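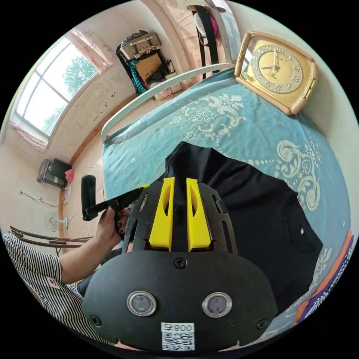

Can the Closis mattress cover be washed with ordinary bed linen?
The cover may be washed with sheets and pillowcases of a similar color on a warm setting. Blankets, bath mats and anything with hook-and-loop fastenings should go in a separate load.

Closis Mattress Cover, Zippered
Manufacturer: Stastex
Catalog section: Bedding and Sleeping Rooms

The Closis is a full-enclosure mattress cover for residence halls, guest apartments and staff sleeping rooms. It closes on three sides with a single zipper and is intended to stay on the mattress for the length of an occupancy. The outer face is a knitted polyester. A thin polyurethane film on the inner face keeps spills from reaching the mattress and allows some air to pass through.

The cover replaces the quilted Gikard pad, which is no longer ordered. Gikard pads already in rooms may remain in use until they are torn, stained or due for replacement under the regular room turnover. A Gikard pad should not be placed over a Closis cover. The two together make the fitted sheet ride up at the corners, and several halls have reported sheets coming loose for this reason.

Sizes and Fit

Twin, twin extra long, full and queen are held in stock. All sizes fit mattresses up to 14 inches deep. Before ordering, measure the mattress itself and disregard the size printed on the bed frame label, as frames in the older buildings were refitted and the labels were left in place. Deeper mattresses require a special order from Stastex, which should be placed well before the start of a term.

Color is white only. The gray version shown in earlier price lists has been withdrawn.

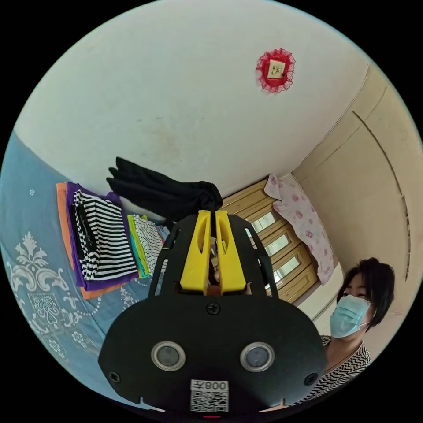
Department of Residential Supply, Bedding and Textiles Section
Updated July 2026

Fitting the Cover

Strip the bed completely and check the mattress for damage. Stand the mattress on its long side if the room permits. Open the zipper to its full length, slide the cover over the foot of the mattress and work upward, keeping the seams in line with the mattress edges. Close the zipper slowly and tuck the pull into the fabric pocket at the end. Two people are recommended for full and queen sizes.

The zipper pull must finish at the foot of the bed. Room inspections check for this, and covers fitted the other way around will be listed for correction.

Do not use pins, staples or adhesive labels on the cover. Inventory numbers are to be written on the sewn-in tag with a laundry marker.

Washing and Drying

Wash warm with a mild detergent. Close the zipper before loading. Chlorine bleach and fabric softener both damage the inner film and must not be used. Tumble dry on low heat and remove promptly. The cover may also be line dried with the inner face outward. Ironing and dry cleaning are not permitted. 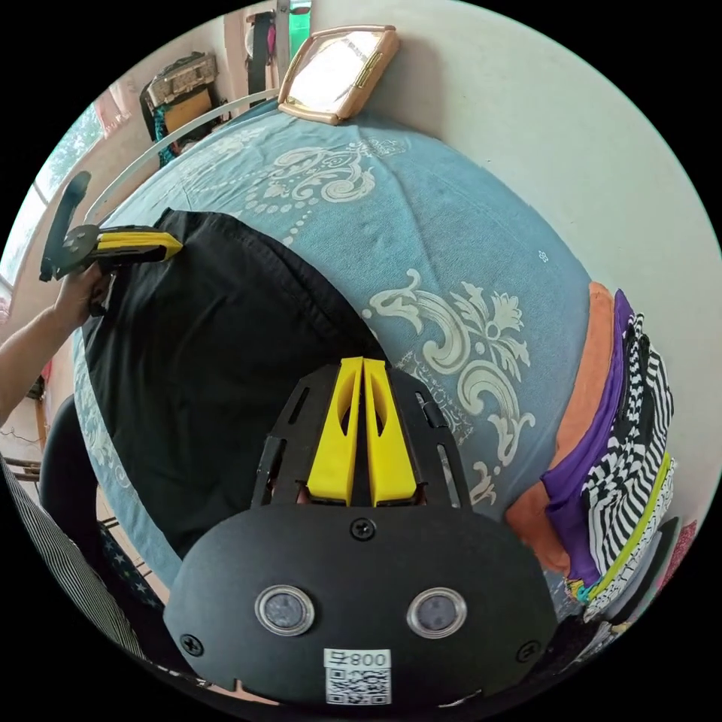 Covers sent to the central laundry should be placed in the blue bags, apart from sheets and towels. The laundry runs them on their own program and returns them folded, with the tag facing up. Halls that wash on site should set the dryer by hand, as the automatic cotton program is too hot for this product.

Stastex rates the film for 50 wash cycles under these conditions. A cover that has lost its film in patches, or that crackles when pressed, should be taken out of service whatever its age.

Availability and Ordering

The department holds 3,000 covers across all sizes at the Erraji warehouse. Standard requests are filled from this stock. Large requests connected with the December room changes should be submitted before the end of the preceding month.

Orders are placed on the bedding requisition form. State the building, the room type, the size and the account to be charged. Requests without an account number are returned to the sender. Single replacements may be collected from the Erraji counter during opening hours on presentation of the damaged cover. 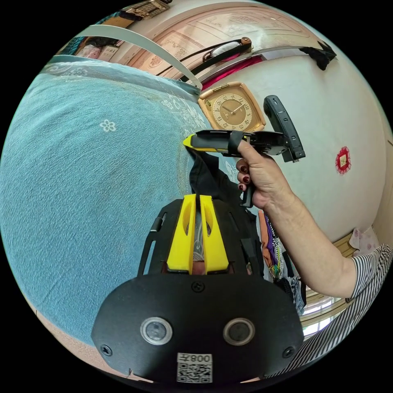 Warranty and Returns

Stastex covers the zipper and seams for 2 years from delivery. Stains, cuts, burns and damage from bleach are excluded. Warranty claims go through the department and should not be sent to the manufacturer directly. Keep the sewn-in tag attached, as claims without it are refused.

Unused covers in their original wrapping may be returned to the warehouse for credit. Opened covers cannot be returned, but may be transferred between halls with a signed transfer slip.

Related Items

Closis Pillow Cover, zippered, standard size
Closis Crib Mattress Cover, special order
Fitted sheets, twin extra long, white
Laundry markers, black, box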